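Unit 4 handout, Doucette arm cell: set up and daily care
Plernbridge Automation Lab, September

Carry over from last week: the wrist cable. Check it before power on, every time. Kinked = swap it, dont tape it.

Start of session
- wipe table, lens and finger pads
- home the arm from the Nestix panel, speed at 100 percent only AFTER the slow run
- finger opening full out, should read 100 on the panel. If not, re-zero
- pads: check for scuffs and lifted corners. Log hours. Swap at 790, dont wait for slip
- screws on the fingers and linkage: snug, not cranked. Grolton driver, small bit

Basket work. Fingers go one each side of the wall, plastic in between. Close slow. Thin walls flex, so watch the wall, not the panel. Loose stuff inside can roll, plan for it. 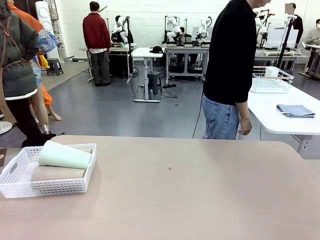
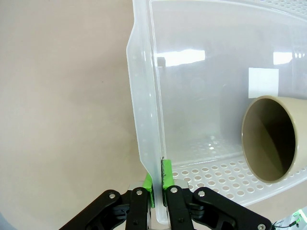
Fig. 4.1 and 4.2. Basket on the table; wall grip from the wrist camera.

Wrist view check: both fingers showing, pads in view, cable clear of the linkage. Overhead glare on the plastic is normal but if it hides the edge, move the bin a bit and re-teach the approach.

Faults seen so far
- wrist off by a quarter turn: joint 6 should read 90 at the mark. Re-home, then test slow
- pad creeping out of its seat: clean both faces, new pad, no glue
- picture freezes: reseat plug at the wrist frist, then the hub

Bring your log sheet Saturday. Pad swap is on the practical.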